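Kastville Guest House and Small Hotel Owners' Group
Minutes of the meeting held on 23rd December in the breakfast room, Amgate

Present: eleven members, the chair and the secretary. Apologies from three.

Minutes of the last meeting
Agreed, with one correction. The coach operator was asked for a firm price and has not given one. The earlier minutes said "is considering our request", and the secretary now accepts that this was generous.

Booking fees
Sequeira wants members to sign up to its new listing package before the end of January. The offer is a lower commission in the first year, after which the rate is "reviewed". The chair asked what reviewed meant and the secretary read out the clause, which didn't say. Two members who used the previous package reported that their place on the results page slipped once the introductory period was over. Another member said her bookings had gone up, though she had also dropped her prices that spring, so the meeting didn't feel able to give Sequeira the credit.
It was agreed that no member is bound by the group either way. The secretary will ask for the second-year rate in writing.

Visitor survey
The tourism office's survey was tabled. It went to 1,000 people who had stayed in the town and 209 replied. Of those, 121 said they would "definitely or probably" come back. The covering letter calls this a ringing endorsement. Several members thought "probably" was doing a lot of the work, and one pointed out that the question came straight after the prize draw.
No action.

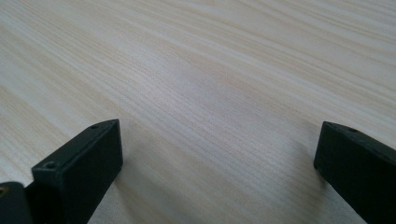
The survey also asked what guests disliked. Parking came first, then noise from the square, then breakfast finishing too early. The chair said we could have told them all that for the price of a stamp. On breakfast, members were split. Those with staff would stretch to half past nine at weekends, those without would not, and the meeting saw no point in a common rule that half of us would break by Easter.

Star ratings
Valtosach has written again about its inspection scheme. Members would pay a yearly fee and get a plaque, a grade and a visit. The sample report runs to nine pages, two of them on towels. It was asked whether any guest had ever mentioned a Valtosach grade when booking. None present could recall one. The member in favour said a grade would help with overseas visitors — he was asked for figures and had none with him.
Proposed that the group does not join as a body. Carried, with 2 against.

Airport shuttle
Still no timetable. The operator says it will run "subject to demand" and we say demand is subject to there being a timetable. The chair will write once more and then the item comes off the agenda.

Any other business
Late cancellations: one member has begun taking a deposit of one night and has had fewer no-shows. Others feared losing trade to the chains on the ring road. Left to each house.
Fire door checks are due. Members are reminded that last year's certificate does not roll over, whatever the contractor says on the phone.

Next meeting
January, date to be fixed when the secretary has heard from Sequeira, or has given up waiting.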